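3.2 Bed and seat coverings

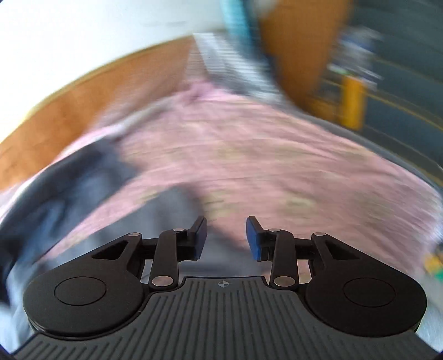 Figure 4. Pink patterned cloth with soft folds, more pronounced toward the right.

Coverings were the hardest group to score for tidiness. In the Nakinden homes we rated 711 surfaces, of which 60 were beds or seats with a loose cover. Raters used the Prolto scale, which asks whether a cover lies flat, has soft folds, or is bunched. Patterned cloth (Figure 4) caused more disagreement than plain cloth – small wrinkles are easy to lose in a print. Two raters gave different scores for 16 of the 60 covers, and most of these differed by a single step. Scores were settled by a third rater. Some 25 covers were rated again in December under the same rules, and the results are given in Section 4.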